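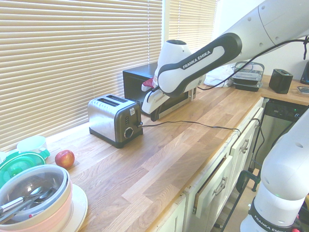
Cleaning the Shared Microwave

These instructions apply to all staff and visitors using the kitchens at Purkport House.

1. Switch the appliance off at the wall and remove the turntable. Wash it in warm soapy water and leave it to drain.

2. Place a bowl of water with 2 slices of lemon inside and heat on full power for three minutes. Keep the door closed for a further five – the steam will loosen dried food.

3. Lift the bowl out with oven gloves. Switch off again and wipe the inside with a soft cloth, including the door seal.

4. Refit the turntable and check that it turns freely.

Scouring pads and bleach must not be used. Damage to the door or seal should be reported to Folasade Briggs, Room 203, before the appliance is used again.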